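Fekete Pans: Gallery

Bins and bar stock, Pinormont workroom
Page kept by Ehsan Golestani. Corrections to Oluwatosin Onuoha.

The Fekete pans are open metal bins with flared sides, bought secondhand from Zalley when its packing line closed. We use them on the light wood tables for small loose stock, mainly the red and green bars that go out in the Kekell sets. The gallery covers the pans in their present state, with notes on layout and wear for anyone who has to order, repair or replace one.

Layout
Pans stand one behind the other on the table, long sides parallel. The front pan is the working pan. The one behind it is the reserve and is brought forward when the front pan is pulled for cleaning. Tables are not to be moved while pans are loaded; the carpet hides uneven spots in the floor and the stock slides.

Stock
Bars are kept mixed by color in the working pan and separated at packing. Red and dark green are the only colors in current use. Lengths vary, so color is not a guide to length. A Kekell set is checked against the card, never by eye. Sets are packed in cartons of 24.

Bars tend to settle along the walls, where they are harder to get hold of than in the open middle of the floor. Short bars lying end to end can pass for one long bar at a glance. Spread them before checking the card.

Wear
Inner walls take most of the damage. Thin scratches high on a wall are cosmetic and are left alone. Flaking lower down is logged, and the loose material is brushed out at the end of the shift — a dry brush only, no scraper. A pan is pulled when flakes are found on the stock in two checks running.

The fold between wall and floor collects dust. It is wiped with a cloth, working from the corners inward. Do not pick at the wrinkled strip along the fold. If an end lifts, press it flat and enter it in the log.

Holes in the pan floor stay open. Tape was tried in November and came loose within 5 shifts, leaving glue on the bars.

Bare metal floors reflect the overhead lights, and dark bars can be hard to pick out against the mottled areas. The lamp on the bench arm is set at 30 degrees for checks and folded back afterward.

Numbers
The log lists 21 pans. Pan numbers are on tags kept with the log, so a pan that changes tables has to be entered the same day. Two entries from the Zalley delivery still have no maker's sheet — Oluwatosin has written to ask for copies. Until they arrive, use the general Fekete sheet for dimensions and measure the flare by hand before ordering lids.

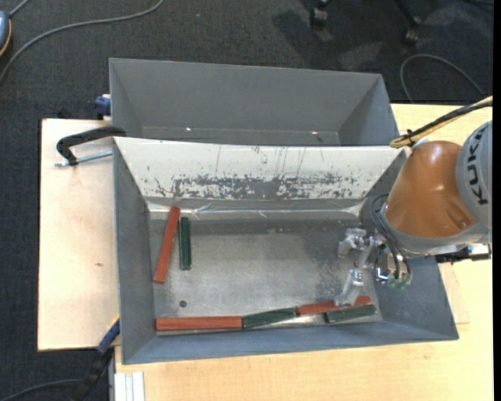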